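How to run a robot demo at an open day (and still have a voice by teatime)

We opened the Plinness workshop to visitors in January and I got landed with the robot table. I've done it a few times now, so I've written down how I set it up, in case you've got one coming and you're panicking a bit!

Pick one small job and stick to it. Ours was wiring on a computer motherboard, with the arm holding a thin wire over the board. People love it. Everyone has a computer, hardly anyone has looked inside one, and the job is fiddly enough that they lean in straight away.

Do your practice runs the evening before, with the lights you'll have on the day. I did 12 and was very glad of it. Bare metal on a board throws back a lot of glare, so try the lamp in a few spots before you settle.

When the first group comes in, start with the fingertips. Let them have a good look at the grip on the wire before you say a word about software.
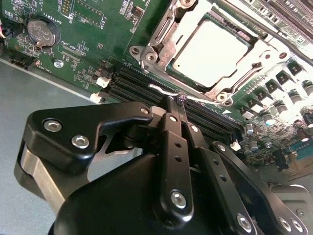 Cúc Lại wrote to me afterwards that she'd have liked to hear more about how the arm gets taught, and that ten minutes of questions was nowhere near enough for her group. Fair point, so I've put the questions up to 20 minutes and cut my opening chat right down.

Keep groups to 13 at most. Tape a line on the floor and stay by the stop button yourself, even if somebody very charming offers to mind it for you.

Have spare wires in a tub, already cut. And put the kettle on before the last group, they always stay longest.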